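January 21, 2024

Equipment list for the kitchen task bench, take 3. Tatsuya wants numbers before he talks to Edmund again so getting it down now.

Still open: do we buy the second arm pair this year or wait. My vote is wait. Sim is carrying most of the drawer and counter work and will till August at least. Spending on arms that sit in crates is dumb.

What we do need:

- workstation for sim. Current box chokes with more than 8 kitchens running at once. Ferkero quote came in, includes the bigger power supply, does NOT include install. Ask again about the longer warranty.
- gripper fingers, spare sets, 10. Hirose only does them in packs so check pack size first. Last order took forever.
- real cabinet fronts w/ long bar handles to match the sim ones. Edmund says any kitchen outlet, cap it at $600. Need drawers that really slide, no dummy fronts.
- wrist force sensor, Ornia or Gultomden. Ornia is cheaper but the cable exits on the wrong side for us. Gultomden wants a call before they will even send a price. Tatsuya to call.
- second e-stop. Not optional, put it top of the list when this gets typed up

Parked: mobile base upgrade, nicer head camera, the drying rack thing.

Handle question. If the real fronts come with knobs insted of bars the grasp poses are no good and we redo them, call it a week of somebody's time. So handle shape goes in the order text, in writing. Same for counter height, measure off the sim model and write it on the order.

Shipping not in any of these numbers. Neither is tax. Edmund will ask, have both ready.

Also ask whether sim licenses come out of equipment or software. Last year they got moved after the fact and we lost the leftover. Would rather fight about it before we sign.

To do: chase Ferkero, pack size from Hirose, measure teh bench wall, send draft to both.
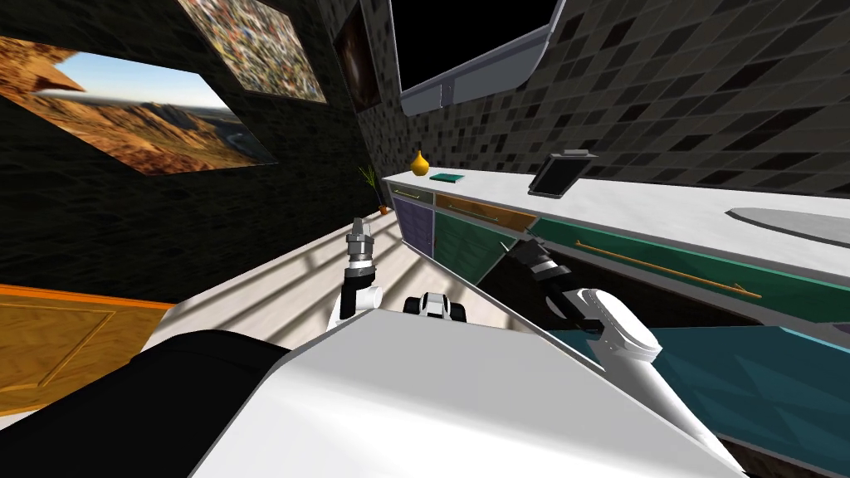
Kitchen sim, robot's view. Both arms up, right gripper by the long green drawer.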